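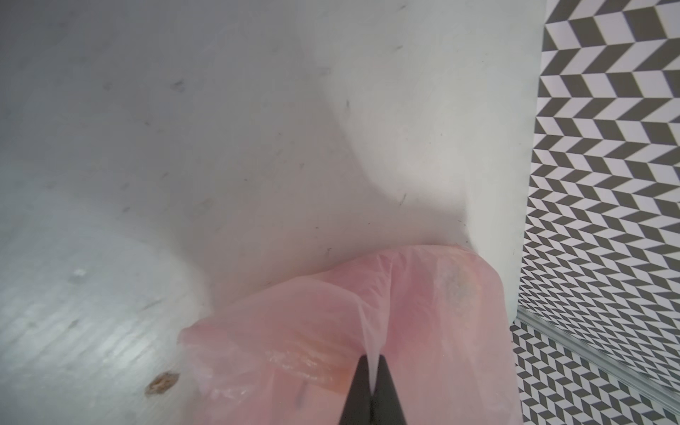
Fig. 3. Pink plastic bag.

Section 3. Setting Up Your Tredholm Falilance 458 Chest Freezer

Read this section before you plug anything in. If you have already plugged it in, unplug it and read this section anyway.

3.1 Choosing a spot

1. Pick a level floor that can hold 700 pounds. A full freezer weighs more than you think, and you will fill it.
2. Leave 4 inches of space behind the freezer and on both sides. The cabinet gives off heat and needs somewhere to put it.
3. Check that the lid opens all the way. Measure to the underside of any shelf, including the one you plan to hang later.
4. Measure your doors, too. Many owners measure the room carefully and the doorway never.

NOTE: The freezer may be kept in a garage if the temperature stays above freezing. In an unheated garage in February, the thermostat may decide its work is done and switch off. It will not tell you.

3.2 Unpacking

1. Cut the straps and lift the carton straight up. Two people are needed.
2. Take out the baskets, the drain hose, the scraper and the two keys. Do not lock the keys inside. The lock works very well.
3. Remove all tape. There are four pieces on the lid and one under the left hinge that everyone misses.
4. Wipe the inside with warm water and a little baking soda, then dry it.

CAUTION: Keep plastic bags and wrapping away from babies, small children and pets.

3.3 First start

1. Let the freezer stand upright for 4 hours. If it was delivered on its side, let it stand for 24, whatever the driver told you.
2. Plug it into its own grounded outlet. Do not use an extension cord, even the good orange one.
3. Turn the dial to 4. The green light comes on. The red light also comes on and stays on until the cabinet is cold.
4. Press the alarm button once to silence the alarm. Pressing it harder makes no difference.
5. Wait 20 hours before adding food.

3.4 Loading

Wrap food tightly and press out the air before closing the bag. Write the contents and date on every package. You will not remember which one is the soup.

Add no more than 40 pounds of fresh food in one day. Put it against the walls, where freezing is fastest, and keep it from touching what is already frozen. Baskets are for things you use often. The bottom is for things you will find when you move.

CAUTION: Never freeze carbonated drinks or full glass bottles. Cleaning up after them is covered in Section 6, at some length.

3.5 Jutetti basket kit (optional)

The Jutetti kit adds two hanging baskets. Slide the hooks over the rim with the open end facing in. Kirkegaard baskets look the same and do not fit.

Revised April 12, 2019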